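From: Lamisi Tsikata
To: Residence Furnishings List
Date: 15 March 2024
Subject: Re: Replacement of rods and wall fittings, Gullgate residence

Dear colleagues,

Thank you to those who replied to the first notice. I am answering Mr. Leblanc's message on the list, as three other house managers have since raised the same points with me directly. His message is quoted for reference.

On Tuesday, Hervé Leblanc wrote:
> Dear Ms. Tsikata,
> We have been asked to choose between the bright and the dark
> finish for the second floor at Gullgate. Before I put this to
> the residents I would like to know (a) whether the dark finish
> is the same one already fitted at Asante House, (b) whether the
> round wall plates come with the rods or must be ordered
> separately, and (c) who is to clean them. The old ones were
> wiped with whatever was under the sink and the plating suffered.
> I would also ask that the residents be given more notice
> than last time.
> Regards,
> H. Leblanc

The office's replies are set out in the order of his questions.

1. Finish. The dark finish is the one the Furnishings Office now recommends for all new orders. It is a very dark bronze, close to black, with a polished surface that shows a bright line where the light falls on it. Asante House was fitted from an earlier order in a flat black. The two do not match well side by side, and they should not be mixed within one room. The rod, the collar, the short connecting arm and the round base at the end of it should all be in the same finish. 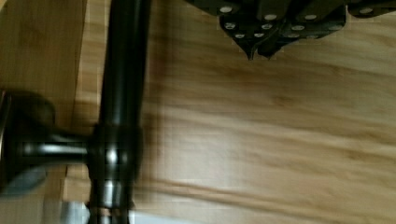
2. Wall plates. The rosettes are supplied with the rods and should not be ordered separately. At Gullgate last June, a duplicate order was placed with Fuster and 21 surplus plates remain in the basement store. House managers who need a single replacement should write to Dzifa Dogbe before buying anything. Please state the finish and the outside width of the old plate – a tracing on paper is acceptable.

3. Cleaning. Routine cleaning belongs to the housekeeping staff of each residence. Use a soft cloth, slightly damp, and dry the metal afterward. Go around the collar and the ringed bands with a folded corner of the cloth, as soap collects there. Abrasive powders, bleach and vinegar are not to be used on the dark finish. Ms. Collado has asked me to add that polish sold for brass is also excluded.

4. Loose fittings. A rod that turns in its collar, or a base that has moved away from the wall, is to be reported on the usual repair form and not tightened by residents. Wumpini Darko will assign the work. Reports received by noon are normally seen the same day.

5. Notice to residents. Mr. Leblanc's request is accepted. Written notice will be posted on each floor five working days before any fitting is removed.

The allowance for the second floor at Gullgate is $2,000, including labor. Plilolum has quoted for both finishes at the same price, so the choice may be made on appearance alone. Kindly send the residents' preference to this office in writing, one reply per floor.

Sincerely,

Lamisi Tsikata
Furnishings Office

cc: Visitación Collado, Housekeeping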